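Rizzi project report, Oct 17, 2023

Our team spent the term at Carach working on one question: what rules should a simulated two-armed robot follow when it has to work near doors and panels? We loved this project! Most of us had only ever written code that moved things, and now we had to write down when things should stay put.

## The rules we wrote

We started with 23 draft rules and boiled them down to 12. The ones we argued over most:

- The gripper has to be open and empty before any approach to a door.
- Get both the wrist view and the head view before planning a move. One view alone hides too much.
- Near a handle, move at the slow setting, even in simulation (bad habits carry over).
- Stop after 3 failed tries and write down why.

We practiced them in the Rutska apartment model, with 100 runs split between the team. Logging every run by hand was slow, but it got us talking about what a "failed try" even means, and that turned into the best meeting of the term.

## Views from the apartment model
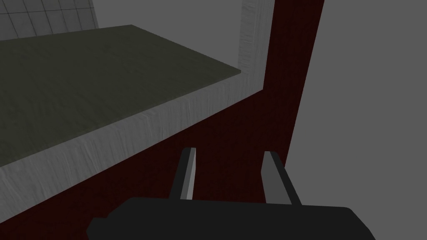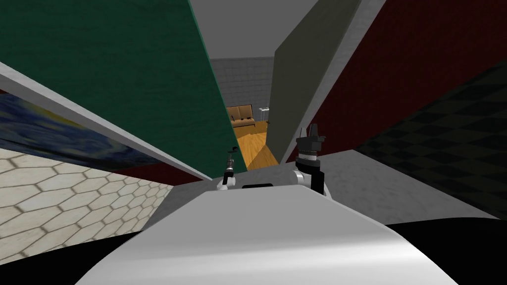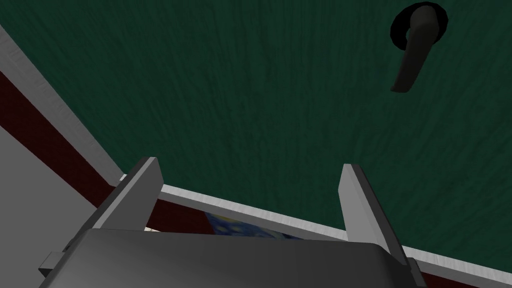
Open, empty fingers in the first and last views, as the door rule asks. The lever handle shows up only in the last one.

## What we would change

The slow setting needs a real number. We wrote "slow" in August and each of us read it differently. We'd also like the team at Dikville to try the rules on their own model, so we can find out which ones only make sense in ours. The log template is in the project folder, along with all the drafts.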